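How to Record a Sorting Task You Won't Have to Record Again

Last updated 2025-09-09

The first time we collected demonstrations for a two-arm sorting task, we recorded 816 episodes and threw out 500 of them. The arms were fine. The policy we trained on the leftovers was also fine, provided you wanted a robot that picked up one battery and then thought about its life. What follows is the procedure we use at Zatside now, written up for the people who keep asking and for me, who keeps forgetting step 4.

I'm assuming you have two arms you can teleoperate, a fixed camera, and a recording script that writes joint positions and video on the same clock. If the clocks don't agree, stop reading and go fix that. I'll still be here.

Step 1. Write down the task in one sentence

Ours is "Put the silver batteries in the left bin and the copper and black ones in the right bin." Tape it up where the operator can see it. You'd be amazed how many tasks two people can be doing while they both believe they're doing the same one. Pruitt spent his first morning placing every battery in the bin upright, with great care, and the model learned that great care was the point.

Decide the small stuff too. Which arm goes first? May an arm cross the middle? What happens to a battery that rolls? We say left arm starts, no crossing, and rolled batteries get chased as long as they stay on the table. Your answers can be different, but have some.

Step 2. Lay out the table

Bins go at the edges, batteries in the middle. Mark the bin positions on the underside lip of the table with a pencil, so you can put them back tomorrow without leaving bright tape in view of the camera. A model will happily learn to navigate by tape.

Now mess up the batteries. People like to line things up, and if you leave an operator alone with a handful of cylinders you will get a parade. Shake them in a cup and pour.
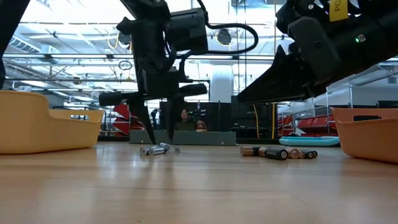 Pouring gives you the awkward starts you need. Operators hate those and will quietly nudge things apart before pressing record, so make a rule that nothing on the table gets touched after the pour. Batteries that land against each other are worth ten polite ones, and a start like the three silver ones clustered together under the left gripper, with a fourth off to the side, is the kind I want plenty of. The fingers have to get between neighbors without launching them. Shiny tabletops add reflections as well, and I'd keep those in your data if they're going to be in your life.

Vary the number you pour. If every episode starts with 12, the model gets no practice at short jobs.

Step 3. Warm up, and don't record it

Give each operator a few practice runs at the start of a session. The first ones are always bad in the same way: grippers closing early, wrists overcorrecting, some muttering. We used to record those on the theory that more data is more data. Gudrun Fröhlich, who runs our training jobs and has a gift for the short email, replied "please stop."

Step 4. Start every episode from the same home pose

This is the step I forget. Send both arms home, wait for them to settle, and only then press record. If you start wherever the last episode ended, the opening second of every file is a different kind of wandering, and your policy will open with a little interpretive dance.

The script can check it for you. Ours refuses to record if any joint is too far from home, and it says so in a tone I regret having written.

Step 5. Move at one steady speed

Operators get faster as they get bored. By late afternoon Damo was doing an episode in half the time he took in the morning, and the fast ones had motion blur on the arm at exactly the moments the model needed to see it. Pick a pace that feels slightly too slow and keep it.

Pauses matter just as much. If you stop over a battery to scratch your nose, the recording contains a robot stopping over a battery for no reason, and a robot that has learned to stop has very little incentive to start again. Finish the motion, then scratch. 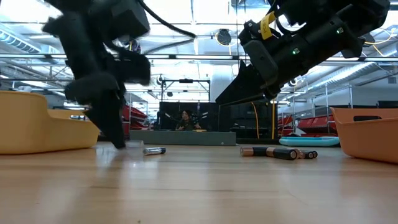 The same goes for the other arm. When the left one is working, the right one should either be doing something useful or be parked somewhere out of the way. Hovering with intent is how you get two arms going for the middle of the table at once. We let both move together only when their targets are well apart, and beginners take turns.

Step 6. Keep the recoveries, toss the disasters

A fumbled grasp followed by a clean second try is gold. Keep it. The model is going to fumble, and it ought to have seen what comes next. A battery knocked onto the floor and a human arm reaching in to fetch it is another matter. Discard the whole episode, even if the rest was lovely.

Label as you go: good, recovered, or bad. One keypress at the end of each episode. If you plan to label everything later, you will be doing it in January with cold coffee.

Step 7. Train early on too little

Don't wait for the full set. Our target for this task is 800 usable episodes, but we train a throwaway policy at the first hundred or so, purely to see what it gets wrong. Ours turned out to be superb on the left and hopeless on the right. We'd been pouring too close to the left bin all week.

Adjust the pours, record some more, train again. Keep the early policy's failures on video, too. They make a decent guide to what to record next, and the folks in the Lutden office like to have them on during lunch.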